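How to Quiet a Squeaky, Sticking Interior Door

December 2018

Every winter, when the furnace starts running in earnest and the air in the house goes dry, I get to know my doors all over again. The one to the hall closet starts to squeak, the bathroom door decides it would like to drift open by itself, and the pair between the dining room and the den, which behaved beautifully all summer, begins to rub at the top. If you live in an older house you probably have a similar list, and I'm happy to tell you that most of it can be fixed in an afternoon with things you already own.

I've lived in our drafty old place in Trurkmont for 14 years now and have worked on every door in it at least once (some of them a good deal more than once, I'm sorry to say). What follows is the order I do things in.

What you'll need

A hammer and a large nail or nail set
A screwdriver that really fits your hinge screws
A pencil
Fine steel wool and an old rag
Paste wax or a plain white candle
Wooden toothpicks and wood glue
Medium and fine sandpaper, with a block to wrap it around
A couple of 3-inch screws

Start by looking

Before you pick up a single tool, open and close the door slowly a few times and pay attention. Listen for where the squeak comes from. It's nearly always one hinge and hardly ever all of them. Then shut the door and look at the gap between it and the casing, all the way along the top and down both sides. You want a fairly even sliver of space, the thickness of a nickel or so. If the gap is wide at the top on the hinge side and pinched at the top on the latch side, the door is sagging, and you'll want to fix that before you even think about sanding.

With double doors, check each leaf by itself first and then the two of them together. One leaf can be hung perfectly well and still get bumped by a neighbor that has dropped. 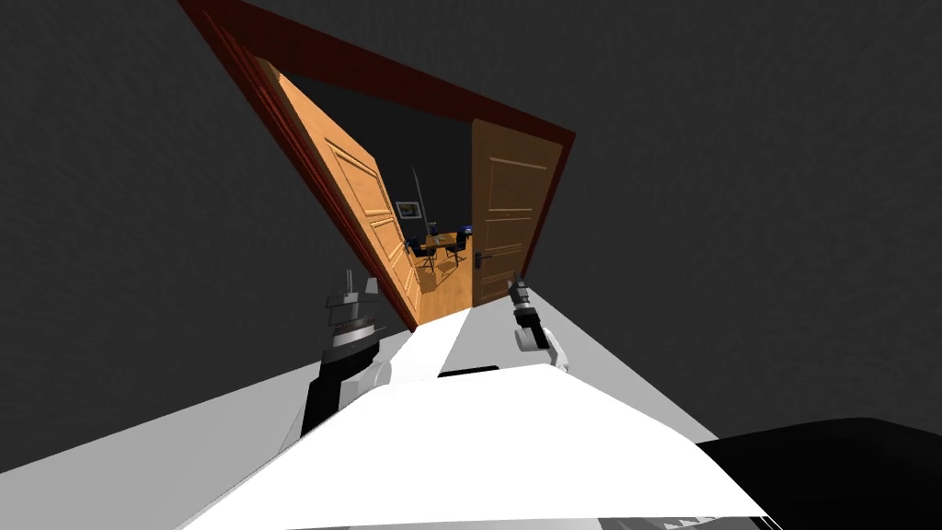 Step 1: Clean and wax the hinge pins

Close the door so its weight is supported, set the nail against the bottom of the hinge pin, and tap upward until the pin pops loose. Do one hinge at a time! I once pulled all of them at once, feeling very efficient, and spent the next few minutes holding up a door with my shoulder and calling for help.

Rub the pin with steel wool until the black gunk is gone, wipe it down, and coat it with paste wax. I use the little tin from Wostier, but a candle rubbed up and down the pin does nearly as well. Cooking oil is a poor choice, as it turns gummy and collects dust, and you'll be back at it by spring. Drop the pin in, swing the door a few times to spread the wax, and move on to the next.

Step 2: Tighten the screws

Go over every hinge screw, on the door side and the casing side both. If one just spins and never bites, take it out, dip 2 or 3 toothpicks in wood glue, pack them into the hole, and snap them off flush. Let the glue dry for an hour (I have lunch) and drive the screw back in.

For a door that sags, take out one of the screws in the top hinge on the casing side, the one closest to the door stop, and put in a 3-inch screw. It reaches past the casing and into the framing behind, and as you snug it up you can watch the top corner of the door pull back into line. Go gently -- a half turn too many and you'll have a new gap to worry over.

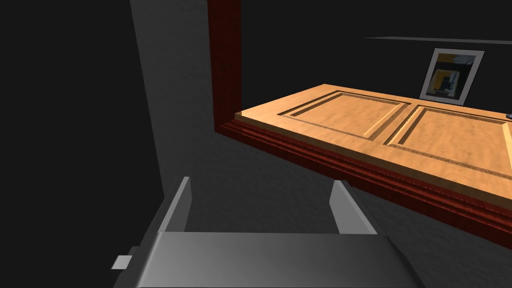
Once that's done, go back and check your gaps again before deciding whether there is any sanding to do at all. More than half the time I find there isn't, and I get to put the sandpaper away feeling rather pleased with myself.

Step 3: Sand only where it rubs

If the door still sticks, rub pencil lead along the edge you suspect, close the door, and open it again. The smudged spots are your trouble spots. Sand those with the medium paper, a few strokes at a time, trying the door as you go. Wood that's tight in a damp August may be perfectly free in December, so take off less than you think you should.

Finish with the fine paper, then touch up any bare wood with matching stain or paint. A bare edge drinks up moisture and swells, and then you get to do the whole job over again next summer -- ask me how I know.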